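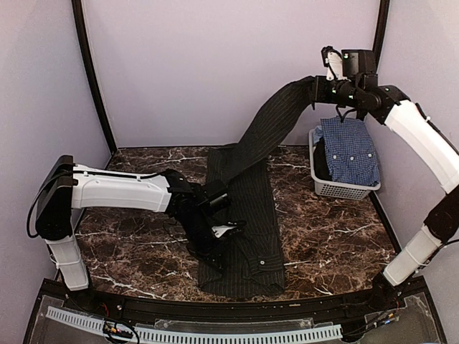
Sleeves are where every machine gives up, wrote one reader of our spring newsletter, and a laundry that must still fold each long sleeve by hand has not saved very much.

Samitz has read this remark many times in the past months, in different words and from different countries. Today the company presents its answer. Grustoron, a compact folding cell with two robot arms, is open for orders from laundries, rental clothing firms and garment repair shops.

RURNECK, 14 November 2024 – Samitz, maker of small automation equipment for textile care, announces the commercial release of the Grustoron folding cell. The cell takes garments of mixed size and type, spreads them on a table and folds them with two arms working together. It is delivered as one complete unit with its enclosure, arms, wrist cameras, control electronics and the Eren software, which plans the movements of both arms.

Folding machines for towels and bed linen have existed for a long time, and they do their job well. Shirts and jackets are a different matter. The fabric slides, the sleeves lie under the body, and a collar can be turned inside before the garment reaches the table. Large folding lines for shirts expect that a person first places each piece in the correct position. Smaller businesses usually cannot give such a line the floor space, and their mix of garments changes from one hour to the next.

Grustoron was developed with these businesses in mind. One arm can press the body of a garment to the table while the other lifts a sleeve and carries it to the side. Each arm ends in a gripper with slim fingers, made for taking one edge of cloth between them. A camera at the wrist gives Eren a close view of the fabric near the fingers, and this view is used together with the view of the full table.

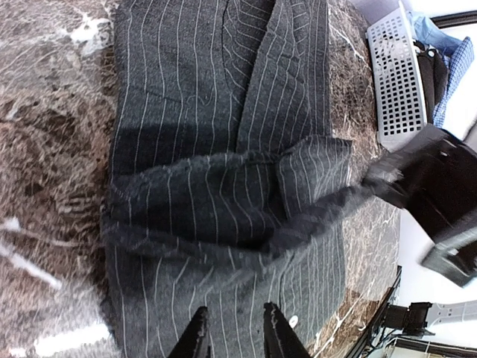

Dark and patterned fabrics received special attention during the development. On a plain white shirt the edge of a fold is easy to find for a camera. On a dark cloth with stripes it is much more difficult, as the lines of the pattern bend with every crease and can be taken for a seam. Eren was trained with a large share of striped and checked garments for this reason. When the software is not certain where an edge lies, it lets go of the garment and looks again before the next grip. The operator can choose how many times this is repeated until the piece is put aside for folding by hand.

Before the release, Grustoron was tested in 5 laundries during a period of 3 months. The laundries used their own garments and their own staff, and Samitz visited them for installation and for service only. Their comments led to several changes. The fingers were made narrower, so that they go more easily under a placket. The release button was moved to the front. The sound which announces a finished piece can now be switched off, a wish that came from all the test sites.

One of the test laundries reported that its staff first stayed beside the cell and watched it, and after some time began to use these minutes for ironing and for packing. The same laundry also reported that very thin blouses were folded too slowly for its needs. Samitz agrees with this observation. Silk, lace and very thin knitted fabrics are not recommended for the cell at present, and an update of Eren for light fabrics is planned for April.

The work surface is smooth and can be cleaned with a damp cloth. A clear panel at the front lets the technician see the cabling without opening the unit. Customers may choose the color of the inner walls and the pattern of the tabletop from the Samitz catalog. Light walls are advised for rooms with little daylight. Baskets can stand directly on the table within reach of the arms, and no special model of basket is necessary.

Grustoron is offered in 2 versions. The basic version includes the cell, the Eren software with standard folds for shirts, trousers and jackets, and one day of training at the customer's site. The extended version adds a tool for teaching own folds – for example a narrow fold for shipping boxes – and a connection to the order system of the laundry. Both versions come with a warranty of 2 years, which covers the arms, the grippers and the wrist cameras. Finger tips are wearing parts and can be changed by the operator without tools.

The cell can be bought or rented. Rental contracts include maintenance and all updates of Eren. Prices depend on the version and on the place of installation, and are given on request.

Interested businesses are invited to send a bag of their own garments to the Samitz showroom in Rurneck. The garments will be folded in the cell, and they are returned together with a written report on each piece, including those which the machine could not fold.

About Samitz
Samitz develops and builds automation equipment for laundries and textile care businesses. The company designs its cells and the Eren software in Rurneck, where it also has its showroom and service workshop.

Press contact
Samitz, Press Office, Rurneck
Photos in print resolution and the technical data sheet for Grustoron are available from the press office.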